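Pestach planner – frequently asked questions
Maintained by Csenge Bíró and Gyula Tóth. Last updated 28 July 2026. 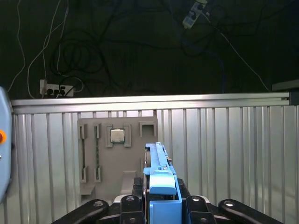
What does Pestach do?
It turns a task such as "move the processor to the empty socket" into a list of motions the arm can follow. It picks the approach, checks the path for collisions and hands the result to the controller. We love how little code a new task needs now – often a single short file!

How often does it replan?
Up to 100 times a second on the Risham controller. If the camera estimate shifts while the arm is moving, the remaining path is worked out again from the current joint positions.

Do I need a model of my fixture board?
A rough one will do. Draw the holders as simple boxes and leave the fine alignment to the wrist camera. Kinga Fülöp has written a lovely little editor for this, and it comes with the main download.

My plan fails with "no grasp found". What now?
Open the log viewer and look at the last 500 candidates. Most of the time the safety margin is too wide for parts that sit close together, so try 7 mm and run it again.

Can I use my own controller?
Yes, if it accepts timed joint positions. Ilona Antal's notes on the Bakos adapter are the best place to start, and she is very happy to get bug reports – the odder the better.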